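Rules for Collecting Demonstrations with a Hand-Held Gripper: Report of the Student Project Alo

Author: Kovács, Morville Technical College, second-year group project 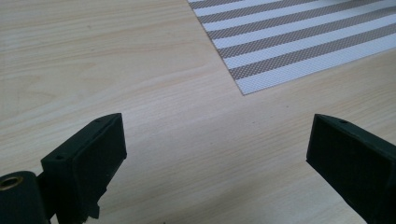 1. Why we wrote rules

Our group had the task to collect recordings for a table-setting robot. When we started in March, we had no written rules. Each of the four students recorded in the way that felt natural. After three weeks we had 2163 recordings, and when we tried to use them together we found many differences between them. One student began each recording with the fingers closed, another with the fingers open. One moved very fast. Two of us did not note which table was used.

Our teacher asked us to stop recording for one week and to write a standard of our own. This report explains the standard, how we tested it, and which parts we would change.

2. What we read before

We looked at the safety rules of our college laboratory and at the guide which the workshop in Prundport gives to its new students. The laboratory rules are mostly about robots that move by their own motor. A hand-held gripper is moved by a person, so many of those rules did not fit our case. The Prundport guide was more useful for us. It has one page about checking tools before work, and we took the form of our checklist from it.

3. The rules

3.1 Before the session

The operator checks that both fingers are fixed and that no screw is loose. The fingers are opened and closed five times. If a finger has a crack, the gripper is not used and a note is put on it.

The table is wiped and left to dry. Objects that do not belong to the task are taken away. Phones, cups and keys were the most common problem in our early recordings.

The name of the table, the task and the operator's number are written in the log before the first recording. We do not accept logs that are filled in at the end of the day.

3.2 Start position

Every recording starts with the fingers wide open, above the table, touching nothing. The operator stays still for two seconds and then begins. For tasks with a placemat, the mat must lie flat, but it does not have to be straight. We discussed this point for a long time. At first we wanted the mat always parallel to the table edge. Later we decided that people do not set a table so exactly, and the position should change between recordings.

3.3 During the recording

The free hand stays away from the work area. If the operator drops an object, the recording continues until the object is picked up again or until 65 seconds have passed. It is then marked as "failed" and kept. We do not delete failed recordings. In the first weeks some of us did this, and now we cannot say how often the task failed.

3.4 People and privacy

No person who is not in the project may be recorded. If somebody enters the room, the operator stops. Letters, screens and name cards must be removed from the table. In a private home, written permission is necessary from all adults who live there.

3.5 Breaks

One operator works not longer than 40 minutes. The gripper is not heavy, but the wrist becomes tired and the movements become less careful.

4. Test of the rules

We made 300 new recordings with the rules, all in one Saturday and the two days after it. A student who had not made the recordings checked each one against the checklist. The most frequent error was the start position: operators forgot to wait the two seconds. The second was the missing table name in the log. We found no recording with a foreign object on the table.

The checking took more time than we planned. For the complete set we would need a small program that looks at the first two seconds automatically.

5. What we would change

The rule about 65 seconds is too simple. For folding a napkin it is short, and for moving a spoon it is much too long. Each task should have its own limit.

We also did not write a rule for light. Morning and evening recordings look very different, and we do not know yet if this is good or bad for the training.

Our next goal is 2000 recordings that pass the checklist. The old recordings stay in a separate folder with the label "before rules". The checklist is on the wall next to the charging shelf, and changes to it must be signed by two members of the group.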